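Ticket 1127 — Domport help desk
Opened by Kaede Ikeda
Subject: Photos vanish from fruit listings

Hi all, and sorry for the long note! Since the July update to our Alva shop page, any listing with more than 20 photos loses the extras when I hit save. The grapes went first.
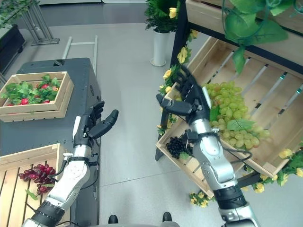
I've cleared the cache, tried the other browser and shrunk everything to 80 per cent — same colour of error bar each time, poor thing.

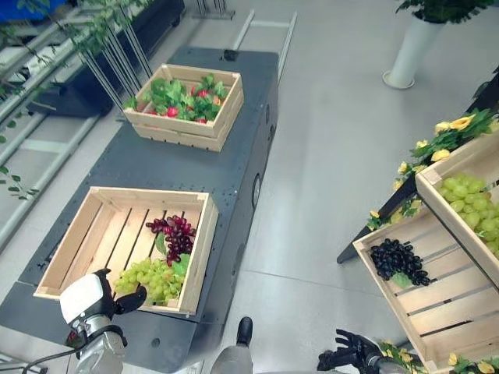 Our old limit was 120, so I wonder if a setting got reset along the way. No great rush, but I'd be ever so grateful for a look.
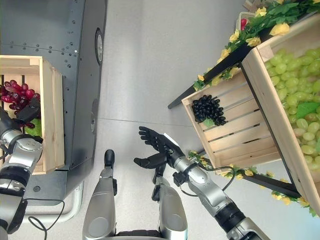

Elango Poojary: Thanks, Kaede. The limit did reset. I've put it back, so please save one listing again and let me know.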